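Field Notes > Site Visits > Data Collection

Visit to the Fonidham bedroom site
February 2, 2023

Fonidham collects manipulation examples in furnished homes, using hand-held grippers in place of a robot. I visited its bedding task, commissioned by Zorkix. The session target is 300 episodes, each capped at 30 seconds. The operator works on a made-up bed with blankets and cushions left on it. 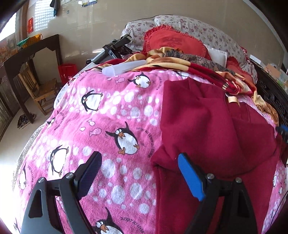
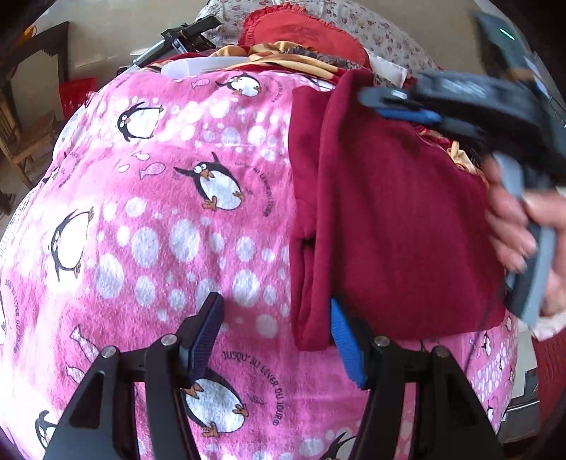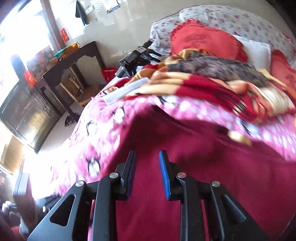
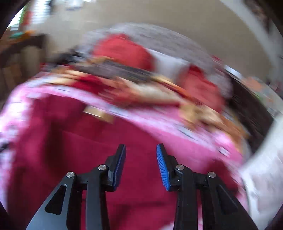 Gripper views, bedding task. The penguin print is easiest to read in the first two.

An episode starts with both fingers open and ends when the cloth is released. Grasps that slip are kept and labeled as failures. Episodes with lost tracking are discarded at upload. Heavy motion blur gets a flag, and the customer decides whether to train on it.

The bedding set held 2703 accepted episodes before my visit. Labels are applied the same day by a second person, using 5 outcome codes. I asked for agreement rates between labelers and was told they will be published in June.

Reader comments

ghorbani_fan: Are the failures weighted in training or just stored?

tk: We dropped blurred episodes on a similar task and lost most of the fast motions. Flagging is better.

Related
Akgate: gripper calibration bench
Ghorbani warehouse tour
Labeling soft objects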